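Why robots have rules

A robot is a machine that can sense something, work out what to do and then move. Moving is the part that needs rules. A calculator that makes a mistake shows you the wrong number. A robot arm that makes a mistake can bump into a person, crush a box or pull a wire out.

This page is about the rules for robots that work near people, in factories, workshops and laboratories. Some are written into law. Some are called standards. The rest are good habits that each workplace writes down for itself.

What is a standard?

A standard is a document that says how something should be made or done. Experts from different countries meet, argue about the wording and agree on it. There are standards for bicycle helmets, for plugs and for the size of writing paper. There are standards for robots too. They cover things like how a robot must stop, and what its makers have to tell the people who buy it.

Looking for danger first

Before a robot starts a new job, somebody has to do a risk assessment. This means going through the job step by step and asking what could go wrong, how badly it could hurt someone and how likely it is.

At the Clandadby workshop, the list for one robot arm had 40 questions on it. Could a sleeve get caught? What happens if the power goes off while the arm is holding something? Is there anything sharp on the gripper? (The gripper is the robot's hand.) Each question needs a written answer, and "it will probably be fine" is not allowed.

Speed and force

A robot can be told how fast it may go and how hard it may push. In a space with no people in it, an arm may be allowed to move very quickly. If people can walk up to it, it has to slow down or stop.

Small jobs need care as well. When a gripper is close to a part that sits in a slot, the good rule is to come in slowly, keep the push gentle and stop if anything feels stuck. Pulling harder is how parts get broken. 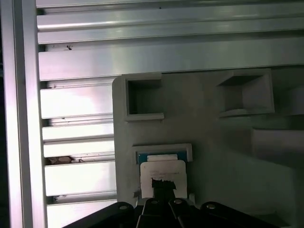 Rebecca Santoro says the slow part is the one children always complain about. They want to see the arm go fast, she says, and she tells them that a robot near hands, or near anything that can snap, has to earn every bit of its speed by being tested at a lower one first.

That is how it is done at Clandadby. A new movement is tried at 4 per cent of full speed, with a person watching and one hand near the stop button. If it goes well, it is tried a little faster. The people there ran one movement 213 times before they let the arm do it at its normal working speed.

The stop button

The emergency stop is usually a big red button on a yellow background. It must be easy to reach, and anyone is allowed to press it. You should never get into trouble for pressing it because you were worried.

Letting the button out again must not make the robot start moving. Someone has to check that the area is safe and then start the robot on purpose, as a separate step.

Keeping things tidy

Robots need clean, clear places to work. Crumbs of dirt can get into grooves and joints. Loose tape can catch on things. A checklist for the end of the day might say:

Brush out the rails.
Check the gripper for loose pins.
Put tools back.
Write down anything odd in the logbook.

The logbook matters more than it sounds. If a robot stops for a strange reason in December and again in spring, the notes help people to see that it is the same fault.

Who is responsible?

A robot cannot be blamed. It has not decided to be careless. The people who build it, set it up and use it share the job of keeping it safe, and each of them has to know which part is theirs.

Words to know

Gripper — the part of a robot that holds things.
Risk assessment — a written check of what could go wrong.
Standard — an agreed way of making or doing something.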